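Home | Archives | Subscribe | Search | Log out

Kindside Veterans' Discussion List
Filed under: Reunions & Unit History

Re: Who gets to be in the unit history?
7 January 2026, posted by the list moderator

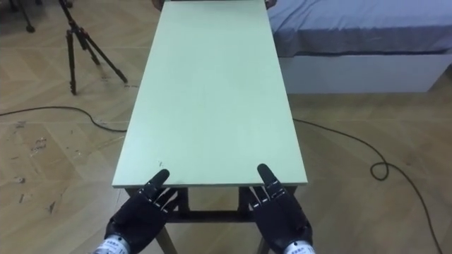
I have read the message quoted at the bottom twice now, once before coffee, and I think it deserves a fuller answer than the three one-word replies it got.

> The draft history gives the rifle companies 448 pages
> and the maintenance platoon a paragraph. The paragraph
> has us at Prellholm the whole winter. We were at
> Skamesdale. I know because I was cold there. Is anybody
> planning to fix this before May, or should I stop
> sending in corrections?

Please don't stop. The Prellholm business is my fault, or at least I typed it. The movement order says Prellholm, the fuel receipts say Skamesdale, and I went with the movement order because it had a stamp on it. Anyone who served longer than a month knows how much a stamp is worth. Skamesdale will go in the next draft, cold included.

On the page count I have less of a defense. The rifle companies wrote things down. They had a company clerk who kept a daily log, God help him, and he put in everything down to what was for supper. Maintenance left behind one binder, and most of it is a parts list. I can tell you exactly how many track pads were on back order that winter. I can't tell you who was on shift when the recovery vehicle went through the ice, although I have now heard 38 versions of it and in most of them the teller was driving.

So what I need is your account, written out, in whatever shape it comes. Five pages would be wonderful. Half a page would still beat what we have. Put down where you slept, what broke, who signed for it, and which officer wanted it running by morning. Names spelled the way they were on the uniform, please. If you aren't sure of a date, say so and I'll try to match it against the receipts.

A couple of housekeeping points while I have the floor. The Uniyal scans are back, and they're readable apart from the sick call register, which somebody appears to have used as a coaster for most of a deployment. If you want a copy of your own section, write to me off-list with your platoon and the years you were in. Don't send me your service number. Two of you already have, to the entire list, and I've taken those messages out of the archive.

The last day for corrections is still the end of April. The printer wants everything in May and has been firm about it, in the tone of a man who has worked with old soldiers before. Captions count as corrections. So does telling me that the fellow in the back row is your brother-in-law and was never in the Army.

The argument about whether the mess hall at Skamesdale had a second door can continue under its own subject line.

Previous in thread | Next in thread | Reply to list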